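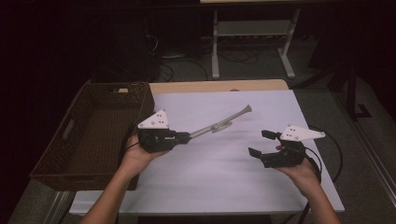
Photo: Yanling Lu

Review: Camenzind folding side table
By Ankica Angelovski
May 11, 2022

The Camenzind is a small folding table sold flat, with the legs already attached to the top. I bought mine in October and have used it since then as a craft table, a laptop stand and a place to put the printer during a move. It replaced a Rokow of similar size whose hinge pins had worn oval.

Setup
Each leg pair swings out and locks with a spring button. The first few openings were stiff. A drop of light oil on each button fixed that, and I have not had to repeat it. The manual covers assembly in one page and skips the foot adjusters, which turn clockwise to lower. Set them with the table in its final position.

Stability
Side-to-side movement is well controlled. Front to back there is some play, most noticeable when writing. I loaded the center of the top with 40 pounds of bagged sand overnight and measured no permanent sag with a straightedge. The same load at one corner lifted the opposite foot. Anyone planning to clamp a vise to the edge should look at the Sellisen bench instead, which is heavier and has a lower brace.

Surface
The finish marks easily. A warm mug left a ring that did not come out with dish soap. I now keep a sheet over the top, tucked under at the corners, and take it off only for cutting work. Without the sheet, small parts roll; the edge has no lip.

Storage
Folded thickness is 13 percent greater than the figure on the box, measured across the leg buttons. It still fits behind a door. The carry strap is sewn to a plastic loop that will probably fail before anything else. Jiria sells a replacement strap with a metal clip, and it fits without modification.

Verdict
Good for light work and occasional use. The lock buttons and adjusters are better than the price suggests, and the finish is worse. Four out of five, with a half point off if you intend to use it uncovered.

Filed under: Tables, Small Spaces
Comments (13)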